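Drollholm Evening Courses > Drawing > Drawing from Observation > Lecture 11

August | Posted by the Drawing Department

Lecture 11: Light, Shadow and the Edges in Between

Bring to class: your sketchbook, a soft pencil, a kneaded eraser, and a few sheets of the gray Van Damme paper if you have any left. If you ran out, the office has a stack. The session is 90 minutes and we'll be drawing for most of it, so these notes carry the talking part.

Last time we stayed with line. Now we get to tone, and I've been looking forward to this one since spring! Tone is how a flat sheet starts to feel deep. You can have a wobbly outline and a slightly wrong proportion, and if the lights and darks are in the right places people will still believe the drawing.

Start by squinting

Squint until the small stuff goes away. Your eyelashes blur the detail and what's left is a handful of big shapes, some light and some dark. Draw those shapes first, as flat patches, with no shading inside them. Beginners almost always go straight to the shiny bits (I did it for years) and then have nowhere to go when they find the background needs to be darker than the darkest thing they've already put down.

Use a five-step value scale. Draw five boxes in a row along the top of the page. Leave the first as bare paper, push the last as dark as your pencil will go, then fill in the middle one, then the two on either side of it. The middle box is the hard one, and most people make it too light. Keep the scale on the page while you work and check against it often.

One more thing about pressure. If you grind the pencil in, the paper gets slick and won't take another layer. Build the dark slowly, with the side of the lead, changing direction as you go. The Grullico sticks in the supply drawer are lovely for this, though they smear if you so much as breathe on them.

Round forms

On a round form the tone turns gradually, and there are names for the stages that you'll hear me use all evening: highlight, light, halftone, core shadow, reflected light, cast shadow. The first three belong to the lit side. The core shadow is the darkest band on the form itself, and it sits a little way in from the far edge, with the reflected light between it and the outline. Reflected light is light that has bounced off the tabletop or the wall and come back up into the shadow. It is always darker than you think. Hold it down! If you let it get as bright as the lit side, your sphere turns into a soap bubble.

Try an egg before you try anything else. An egg on a sheet of paper with one lamp gives you all six stages, and you can move the lamp and watch them slide around the shell. Then put the egg on a dark cloth and see how much of the reflected light goes away.

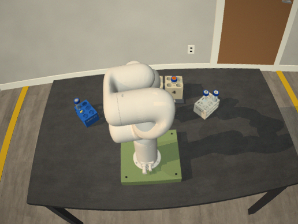

Highlights are where a lot of drawings go wrong, so we'll spend some time there. A highlight is a small mirror image of the light source, and it sits wherever the surface happens to be angled to bounce that light at your eye. That's why it moves when you move your head, while the core shadow stays put. On a matte surface it spreads out until you can hardly find it, and on a glossy one it has a shape of its own. Look at the bright patch on the right side of the wide white tube: the whole segment is pale, yet that patch still reads as brighter. To get that in pencil you have to make the rest of the white form darker than feels natural. White things in a drawing are mostly light gray, and I'd like you to write that on the inside cover of your sketchbook. Save the bare paper for the one or two spots that earn it, and put a good dark next to your pale form so the outline can do less of the work.

Practice at home with a white mug. Draw the gray of the mug first, the whole thing, then lift the highlight out with a corner of the eraser pinched to a point.

Flat planes and corners

Boxes, tables and rooms behave differently. There's no slow turn from light to dark. Each plane gets one main value, and the change happens all at once at the corner. So the question to ask of any corner is simple: which side is darker? Decide, commit, and keep it that way along the full length of the edge. Inside a plane you can let the value drift a little, usually getting softer as it moves away from the light, and a tiny bit of drift makes a wall feel like it has air in front of it.

For a tabletop I like to give the top and the front edge clearly different values even when they're nearly the same in life. The eye wants to know where the top stops. Two walls meeting at a corner need the same treatment, with much less contrast. Colors make this tricky, by the way. A cream wall and a greenish one can look very different and still be the same value, so squint again, and if the corner disappears when you squint, then it should nearly disappear in the drawing too.

Don't outline the corner. I know it's tempting. Lay one tone right up to it and let it stop cleanly.

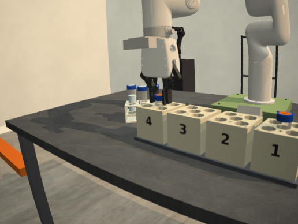 Cast shadows

A cast shadow starts where the object touches the surface, and it's darkest and sharpest right there. Farther out it gets lighter and its edge goes soft. If you keep the edge hard all the way around, the shadow looks like a piece of black felt someone cut out and glued down.

Shadows also follow whatever they fall across. Across a floor they run flat, at the wall they bend and climb, and over a crumpled cloth they do wonderful wandering things that you could draw for a week. Let them show you the surface.

With one lamp you get one set of shadows. With a lamp and a window you get two, often overlapping, and the overlap is darker than either. For this course please turn off everything except the one lamp. You can be braver in the advanced class.

Exercise for next time

1. Set up three objects from the kitchen, at least one round and one boxy. One lamp, from the side.

2. Make four tiny value sketches, no larger than a playing card. Three values only: light, middle, dark. Spend very little time on each.

3. Pick the sketch you like and draw it full size with all five values.

4. Circle your darkest dark and your lightest light, in colored pencil, on the back of the sheet so I can see if we agree.

Extra reading, if you want it: the chapter on tone in the Drallex Drawing Reader, which starts on page 380. The plates are worth more than the text.

Related items

Lecture 10: Line Weight and Contour
Lecture 12: Cloth and Folds
Supply list for Drawing from Observation
How to store charcoal drawings
Open studio hours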